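Chapter 6
Putting the Groceries Away

I used to think unpacking groceries was the part after the work. You drive, you park, you walk every aisle, you stand in line, you haul it all up the stairs, and then surely you're done? So I'd drop the bags on the table and go lie down. By the next evening I'd have soft grapes, a bag of onions sweating in plastic, and no idea where I'd put the tea.

This chapter is about the ten minutes after you get home. I teach it in the second half of my household course at Fladomcombe, and it's the session my students groan about the most (until we start, and then they get weirdly competitive about it!). We practice on a tabletop with play fruit and vegetables, a small wire rack and a couple of baskets, so I don't have to throw out a crate of bruised pears every April.

Before you read on, have a look at the table and decide what you'd put away next. Don't think too hard. Just pick something.
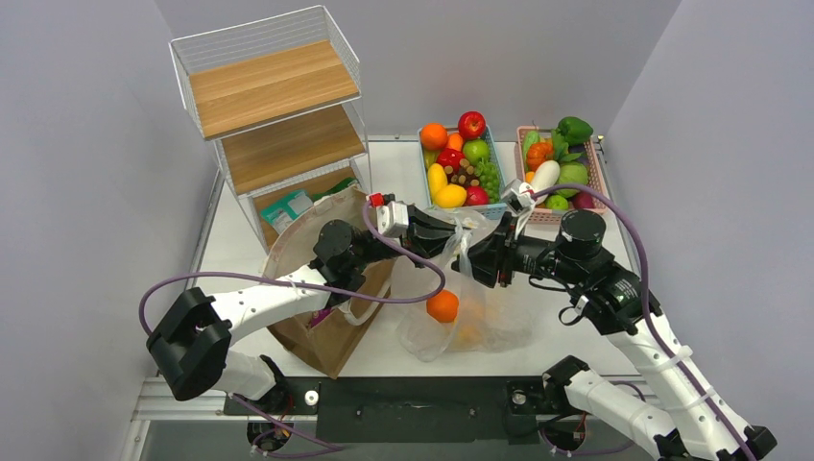
Figure 6.1. Fruit in the blue basket, vegetables in the pink one, and oranges still to sort.

Most people say the oranges, and I'm with them. There's already one in the blue basket, so you know where the rest of the family lives. That's the first idea in this chapter, and I call it "follow the first one." Once a single orange has a home, you can stop deciding about oranges.

The shelves are harder. Two of them are completely empty, and an empty shelf makes people nervous – they either leave it alone or pile everything on it at once. In Section 6.3 we'll plan a shelf from the top down, using the cupboard in my old apartment on Stonia Street as our case (it was 80 inches tall and I could reach maybe two thirds of it).

And then there's the lime. Did you spot it in with the vegetables? Botanically it's a fruit, and so are the cucumber and the pepper, and I've lost whole class periods to that argument. For our purposes a food goes where you'd look for it when you're hungry and in a hurry. If you cook with limes, the vegetable basket is fine by me.

You'll need a notebook for the exercises, plus one real bag of groceries, any size. Don't unpack it yet! Read Section 6.1 first, with the bag in front of you, and put anything frozen in the freezer before you sit down.

6.1 Emptying the Bag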